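Le coin des pelotes, 9/29/26

Bon, je vous avais promis de vous parler du grand tri des textiles de l'atelier Prakholm, et me voilà enfin devant mon clavier (avec un café et des peluches plein le pull, évidemment). Tout a commencé en mars, quand Nia Parri a ouvert la grande armoire du fond pour chercher un coupon de doublure. Elle a reçu la moitié de l'étagère sur les pieds ! On s'est regardées et on s'est dit que ça ne pouvait plus durer.

Alors on a tout sorti. Les chutes de polaire, les restes de laine bouillie, les chaussettes orphelines qu'on garde pour rembourrer, les bouts de fausse fourrure que je défends bec et ongles à chaque rangement. Edvin Lie, qui tient à ses listes, a tout noté dans son cahier : 477 pièces, dont 236 sont parties chez Cliveck pour leur ressourcerie. Le reste est trié par couleur et je vous assure que c'est un bonheur d'ouvrir les bacs maintenant, surtout celui des rouges et des bruns, mon chouchou de la saison.

Pour ceux qui voudraient faire pareil chez eux, je vous conseille de commencer par les matières et de passer aux couleurs ensuite. Nous, on a fait l'inverse et on a dû tout reprendre. Les tissus poilus, mettez-les à part, ils déposent sur tout le reste (mes lainages noirs s'en souviennent). Un bon coup de brosse avant de les plier, et pas de boîte trop serrée, sinon le poil se couche et il faut des semaines pour le remettre d'aplomb.

On garde un bac « à donner » à l'entrée, servez-vous quand vous passez. Il reste plus de 50 coupons, pas bien grands mais parfaits pour des doudous, des chaussons ou des pompons. Et si vous avez des boutons en bois qui dorment dans un tiroir, je suis preneuse, il m'en manque 23 pour finir les gilets de la vente !

La prochaine fois, je m'attaque aux fils et aux bobines. Souhaitez-moi bon courage. 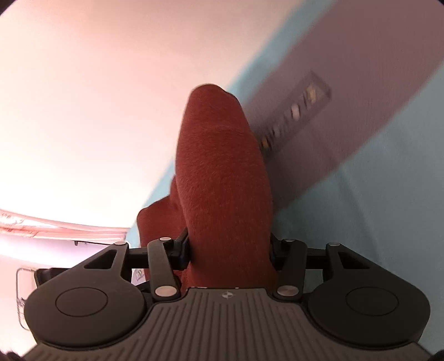 Tout doux, tout poilu, couleur rouille.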